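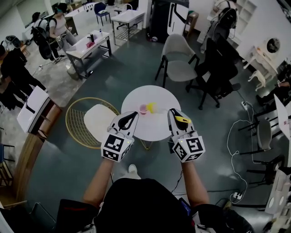 Idalina Cunha wrote after the last post to ask whether demonstrations recorded with hand-held grippers can replace teleoperated ones entirely. On present evidence they cannot, though the gap is smaller than I had expected.

For the Prindero study, we collected 277 demonstrations of a single task: picking up a small cup from a table and setting it upright at a new spot. The position of each gripper was recovered from the printed markers on its cube. A policy trained on the full set was then tested on the arm over 40 trials and completed 31 of them. The same policy trained on 127 demonstrations completed 22.

Most failures came at the moment of release. People tend to open the fingers while the hand is still moving, and the arm copies this faithfully but with a short delay. Trimming the final frames of each recording helped a little. Asking operators to pause before letting go helped more, at a cost of some 15 minutes per session.

The comparison with teleoperated data will be repeated in August with a second task. Elvira Echeverri is preparing the protocol, and I will post it once it is settled.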